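Nuldale furniture reuse store to move into former Wolta building

Oct 10, 2021

NULDALE -- The town's furniture reuse store will move to the former Wolta carpet showroom on Mill Road this winter, after the town council approved a five-year lease. The store plans to close its current space at the end of January and open at the new address in February.

The new space has 1105 square meters of floor, including a loading bay at the back. The store now works out of two rooms behind the bus garage, where sofas and beds have to be carried up a short flight of steps.

"We turn away good sofas every week for lack of floor," said Margit Fjeld, the store manager. "People call us, they send a picture, it's a nice piece, and we have to say no."

The store took in 300 pieces of upholstered furniture last year and sold most of them within the month. Sofas and armchairs go first. Large wall units are the hardest to move, and the store will keep its rule of accepting them only by appointment.

The rent was the main point of debate at the council meeting. Council member Rupert Aigner said the town should have asked for bids from other tenants before signing. Annelore Sauerland, who brought the lease to a vote, said the building had been on the market for two years without an offer. The lease passed with Aigner voting against.

Under the new plan, soft items such as cushions, throws and blankets will get their own section near the entrance. Until now they have been sold only together with the furniture they came with.

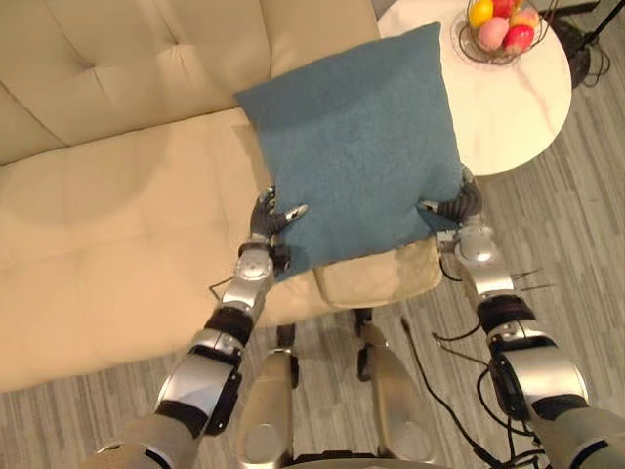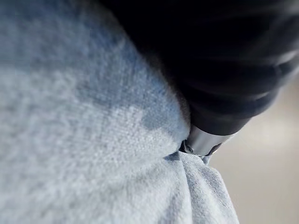 A cream leather sofa with cushions, and soft light blue fabric seen up close.

What the store will accept

Sofas, armchairs and footstools are accepted if the frame is sound and the covers have no tears. Leather pieces may show normal wear. Sofa beds must open and close without tools.

Cushions and blankets should be washed before they are dropped off. The store does not take pillows, mattress toppers or electric blankets. Mattresses still go to the transfer station on Quarry Lane, where the fee stays the same.

Pickup is offered inside town limits for larger pieces. Karthikeyan Amin, who runs the pickup route, said the wait for a slot is long at the moment and should get shorter once the second van is in service. Residents on the east side of the river will be added to the route in the spring.

Work on the building

Crews will repair the loading bay door and replace the lights over the main floor before the move. The old carpet racks are being taken out and sold for scrap. The parking lot has 53 spaces, which the store will share with the bakery next door.

Donations at the current location will stop one week before it closes. Items already held for buyers can be picked up at either address until the end of February. Opening hours will stay as they are.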